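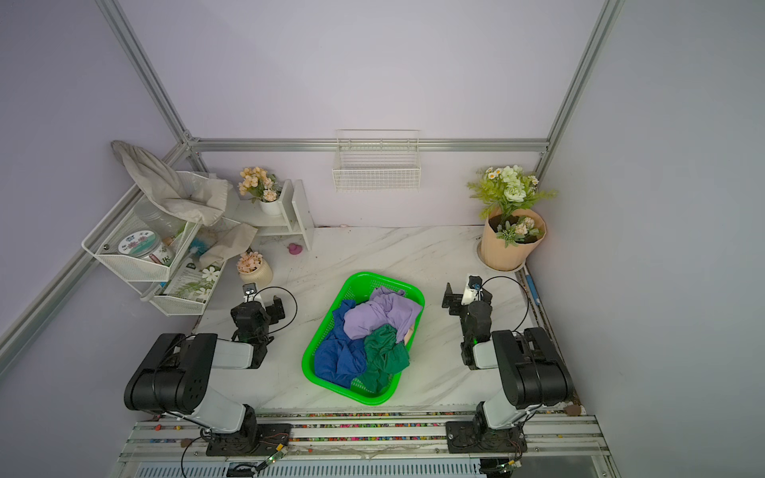
Folding straight from the basket, or tip it all out first?

Print this thread | E-mail to a friend | 9 replies | Share (4)

plurnunow_pegs wrote:
Evening all. Green mesh basket, as you see, with the purple shirt crumpled across the upper half, the blue and the dark green bundled in next to it and a little beige something poking out at the side. My question is a small one but it has been going round our house since February. Do you fold straight out of the basket, one piece at a time, or do you tip the whole lot on the table and sort it first? I've always been a tipper. My other half says I'm making two jobs out of one.

Lellent wrote:
Straight from the basket, every time, and I'll go to my grave saying so! Take whatever is on top, give it a good shake, fold it, next one. If you tip it out you've got a heap on the table and nowhere left to fold, and then the cat gets in it (well, mine does).

teatowel_tess wrote:
Can't agree, Lellent, sorry. With a big family wash you need to see what you've got. I tip, pull out the shirts and do those while I've still got the patience, and socks come dead last. That purple one would be first out for me, it's crumpled enough already and it won't improve by sitting there.

Lellent wrote:
For a big wash, maybe. For a small basket like that it's hardly worth the bother, Tess.

grenddale_gran wrote:
I had a basket with holes in the sides like that from the market at Grenddale, cost me 50p, and it outlasted two washing machines. I'm with Tess on shirts first. Mine go face down, sleeves in, then up in thirds, and I was taught to do the collar with my thumbs. Lovely marbled top to fold on, by the way, much nicer than my old ironing board.

plurnunow_pegs wrote:
Thank you both, I'll try shirts first but without tipping, and see if that keeps the peace. Wednesday is wash day so I'll report back.

teatowel_tess wrote:
Do! And don't let the beige one end up at the bottom again, the little things always do.

Report post | Share (4) | Print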